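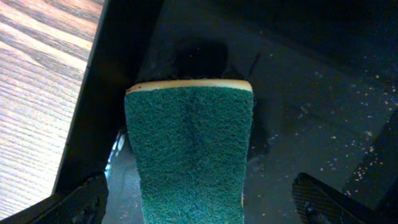 Sidlow, 2022-07-22

Stunness Hardship Fund: yearly check of the grants desk, with comments

Covers the small grants we pay to people in cancer treatment for rent, fuel and fares. Marked Pass, Fail or Pass With A Sigh.

1. Application form fits on two sides of paper.
Fail. It fits on two sides if you print it in the type size used for aspirin leaflets. Section D asks for the household income and section F asks for it again, presumably to see if anyone has come into money on the way.

2. Applicant told the decision within 2 weeks.
Pass. The Cluvel office was slower over Easter but caught up.

3. Proof of treatment accepted in any sensible form.
Pass With A Sigh. We say an appointment letter will do. The website still says "original signed consultant's statement", and people believe websites. Change the wording before September.

4. Grants paid straight to the landlord or supplier where asked.
Pass. One payment went to the wrong energy company, who were very gracious about keeping it until we rang.

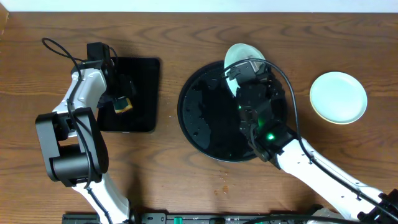 The reference number now has to be read back aloud before anything is sent. This has added a little time and a good deal of theatre to the morning.

5. Upper limit of £303 a month applied evenly.
Pass. Still no record of why it is 303. The minutes for that year are in Kragh, in a box, under other boxes.

6. Emergency payments up to £200 made without a full form.
Fail. The short form exists. It was attached to the full form, so everybody filled in both. Detach it.

7. Paper files locked away overnight.
Pass With A Sigh. Cabinet locked, key hanging on the cabinet.

8. Files of closed cases reviewed after 90 days.
Pass. Two were reopened and paid a second time, quite properly, as treatment had been extended.

9. Phone answered by a person.
Pass, between ten and three. Outside those hours the message still wishes callers a happy new year. Re-record it, and leave out the flute. 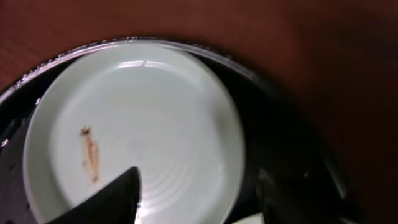
10. Letters of refusal read as though written by a human being.
Fail. "Your circumstances do not meet the threshold" is no way to speak to someone halfway through chemotherapy. Say what was missing, say who else might help, and give the direct number. New draft to the Sidlow desk, please, with the word "threshold" taken out.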